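Home | Reviews | Visits | Workshop | About

Open day at Statalside: the Grorkix kitchen demo

4 min read

Statalside opens its doors each September, and this year I went for the Grorkix demonstration, a kitchen chores setup. Entry is free but you have to book. My slot had 26 people in it, which was too many for the space. The building dates from 1957 and the heating sounds like it.

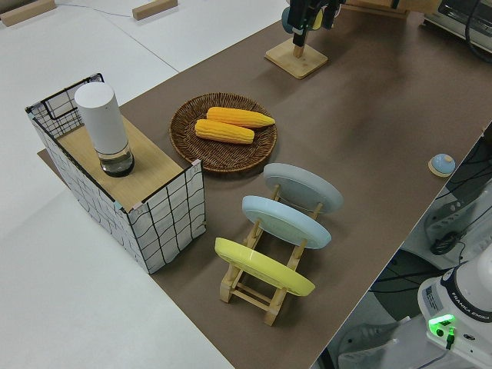 Isamu Takeda ran the session and took questions as he went. He was clear about what the system is for — putting away dishes and tidying a counter, at a slow and steady pace. If you want speed, look elsewhere. He also gave straight answers on setup time, which I have not always had at these things.
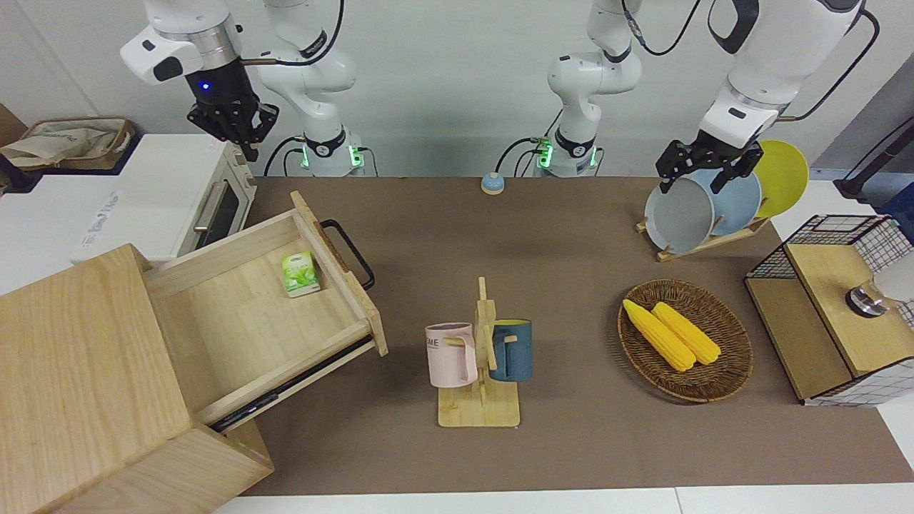
I liked the two-arm station best. The talk that went with it was short and the handout was better than the one at Lollcombe last year. One gripper was closed on the rim of a gray pan in the dish rack, with two plates standing behind it, and that is the kind of tight spot I had come to see.

Parking was poor and the coffee was fine. I stayed 37 minutes and would go again, but book the early slot.

Rating: 4 out of 5

Contact | © Millet Reviews | Back to top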